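De : Lindalva Magalhães
À : liste telemanip-fr
Objet : Re: [telemanip-fr] Démonstrations à la main ou à distance pour les objets mous ?

Bonjour Tarmo, bonjour la liste,

Je réponds avec un peu de retard, j'avais la tête dans mes fichiers et j'ai laissé passer le fil. Je reprends ton message par morceaux, ce sera plus simple.

Tarmo Siliņa a écrit :
> Bonjour à tous. Chez Ekwood on commence une série de démonstrations sur
> un Franka, avec des câbles et des sangles à remettre droits sur une table.
> Jusqu'ici j'ai toujours guidé le bras à la main, en gravité compensée, et
> pour des pièces rigides ça me convenait très bien. Avec du souple, je
> trouve que je me bats contre le bras et que mes trajectoires sont moches.
> Est-ce que quelqu'un est passé au pilotage à distance pour ce genre de
> tâche, et avec quoi ? Souris 3D, manettes, bras maître ?

Oui, moi ! Et je ne reviendrais pas en arrière, enfin, pas pour tout. Le guidage à la main, j'adore ça pour apprendre une insertion ou une approche un peu tordue : on sent le contact dans le poignet du robot, on sait tout de suite si on force. Mais pour étirer ou redresser quelque chose de mou, j'avais le même souci que toi. On a une main sur la bride, l'autre sur le coude pour éviter qu'il parte n'importe où, et il n'en reste plus pour ouvrir et fermer la pince (j'ai essayé la pédale, j'ai surtout appris à marcher sur la pédale sans le vouloir). Et puis mes bras passaient devant la caméra à chaque essai, donc les images étaient à moitié inutilisables pour l'apprentissage. Ça, tu dois l'avoir remarqué aussi.

Au début j'ai pris une souris 3D. Pour quelqu'un qui a déjà fait de la CAO, on s'y fait dans la matinée. Le défaut, c'est qu'on a tendance à bouger un axe à la fois : on descend, on s'arrête, on tourne, on s'arrête, on ferme. La politique entraînée là-dessus reproduit fidèlement les arrêts, avec des hésitations au-dessus de l'objet qui peuvent durer une éternité. Maintenant j'utilise une manette suivie en position, avec la gâchette pour la pince et un bouton d'embrayage qu'on garde enfoncé tant qu'on veut que le bras suive. Quand on n'a plus de place devant soi, on relâche, on ramène la main, on réappuie. C'est tout bête et c'est ce qui a le plus amélioré mes démos.

> Deuxième question : est-ce que ça vaut la peine de faire une partie des
> démos en simulation ? J'ai un collègue qui ne jure que par ça, et moi je
> me méfie énormément dès que l'objet se déforme.

Je me méfiais aussi, et je me méfie toujours un peu. Sur le projet Dronberg on a quand même fait le choix de démarrer en simu, en grande partie parce qu'on se partageait un seul bras réel avec l'équipe de Leite et que les créneaux étaient ridicules. Pour que tu te fasses une idée de ce que j'ai devant moi à l'écran quand je pilote :
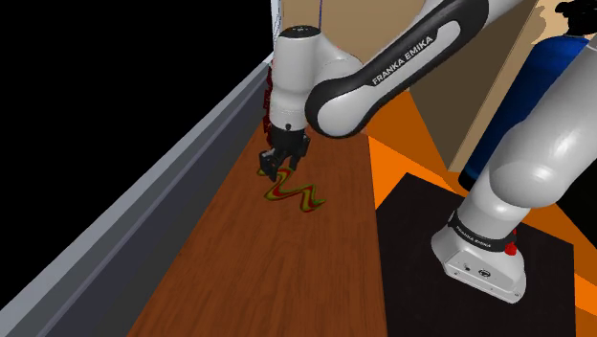

Le Franka en simulation, pince au-dessus de l'extrémité la plus éloignée de l'objet ondulé.

J'ai mis du temps à accepter un point de vue pareil, en plongée et avec la table qui file vers le fond. Mon premier réflexe avait été de me mettre en vue de dessus, parce que je voyais toute la forme à plat. Sauf qu'en vue de dessus je n'avais plus aucune idée de la hauteur des doigts ! Je fermais trop haut, dans le vide, ou je descendais dans le plateau et le contrôleur me râlait dessus. En vue oblique on juge mieux la descente, par contre on juge moins bien l'alignement en profondeur, surtout quand on travaille au bout le plus loin et que le doigt le plus gros masque une partie de ce qu'on vise. Du coup je garde une petite deuxième vue, attachée au poignet, dans un coin de l'écran. Je ne la regarde que pour la fermeture.

Pour la tâche elle-même, la consigne que je donne aux opérateurs est volontairement courte : prendre une extrémité, tirer dans l'axe de la table, reposer. Pas de retouche au milieu. Les retouches, je les enregistre à part, dans un autre jeu, avec un état de départ déjà presque droit. Quand je mélangeais les deux, le modèle passait son temps à tripoter les courbes du milieu sans jamais aller chercher le bout.

Côté quantités, puisqu'on me le demande toujours en privé : le jeu actuel contient 1 046 démonstrations simulées. Je m'étais fixé 1 000, et puis j'ai gardé le surplus de la dernière session. En réel on en est à 30, pilotées avec la même manette et le même embrayage, ce qui aide beaucoup pour que les gestes se ressemblent. Je ne peux pas encore te dire si c'est assez, l'évaluation sur le vrai bras est prévue pour novembre et je préfère ne pas annoncer de taux de réussite avant.

Sur ta méfiance à propos de la déformation, je suis d'accord avec toi sur le fond. Le frottement entre l'objet et la table, c'est là que ça ment le plus chez nous. En simu, si on règle trop bas, tout glisse d'un bloc dès qu'on tire et l'objet se redresse tout seul ou presque, c'est très flatteur. Si on règle trop haut, ça s'accroche et on se retrouve à faire des gestes qu'on ne ferait jamais en vrai. On tire donc le frottement au hasard dans une plage assez large au début de chaque épisode, et la raideur aussi. C'est plus pénible à piloter (on ne sait pas sur quoi on tombe), mais les opérateurs apprennent à tirer doucement, et ça se voit dans les trajectoires.

> Enfin, est-ce que vous jetez les démos ratées ou vous les gardez ?

Je garde tout et j'étiquette. Une prise manquée suivie d'une deuxième tentative propre, pour moi c'est de l'or : le modèle y voit comment on se rattrape. Ce que je jette, ce sont les épisodes où l'opérateur a lâché l'embrayage en plein geste et où le bras reste planté, ou ceux où l'on voit bien que la personne a cherché ses repères pendant la moitié de l'enregistrement. J'ai un petit script qui repère les longues plages sans mouvement et qui me les propose à la relecture. Il se trompe assez souvent, mais ça évite de tout revisionner.

Deux ou trois choses en vrac qui m'auraient fait gagner du temps :

Mets une limite de vitesse sur la rotation du poignet, plus basse que celle de la translation. Avec une manette on tourne la main sans y penser et le poignet du robot part en vrille.

Enregistre la consigne envoyée et la position mesurée, les deux. Chez Clemetti, où j'étais avant, on n'avait gardé que la mesure et on s'en est mordu les doigts au moment d'entraîner.

Change d'opérateur. Mes démos à moi sont toutes pareilles, je prends toujours l'objet du même côté, et le modèle faisait exactement comme moi, y compris quand c'était idiot.

Et des pauses, vraiment ! Passé 17 h mes trajectoires ne ressemblent plus à rien.

Si tu veux, je peux te passer la configuration de la manette et le script de tri, il faut juste que je vire des chemins codés en dur dont j'ai un peu honte. En échange je serais très curieuse de voir tes sangles : c'est du plat ou du tressé ? Parce que pour du plat qui se retourne sur lui-même, je n'ai aucune recette, et si quelqu'un d'autre sur la liste en a une je suis preneuse.

Bonne soirée à tous,
Lindalva

--
Lindalva Magalhães
Projet Dronberg, manipulation d'objets déformables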